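Progress report to the Grajales Fund, January

In this period the Costach team finished four short videos for Selton, the charity which gives job training in the harbor area. Each one is four minutes long. We filmed with 20 trainees, and all of them gave written permission. Hemier did the subtitles. The sound of the second video must still be corrected. 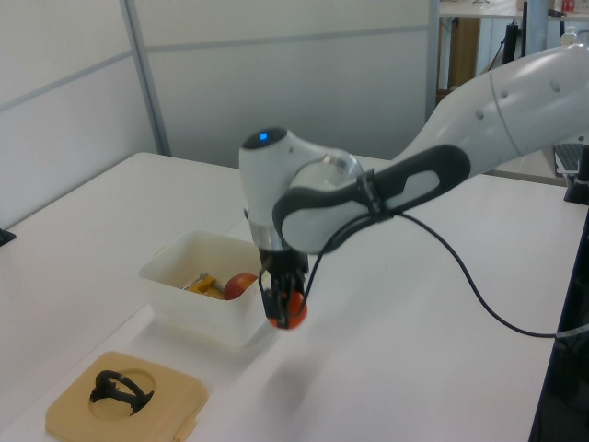

Robotic arm holding an orange-red ball over a white tabletop.

From the budget, 800 dollars remain for printing the posters.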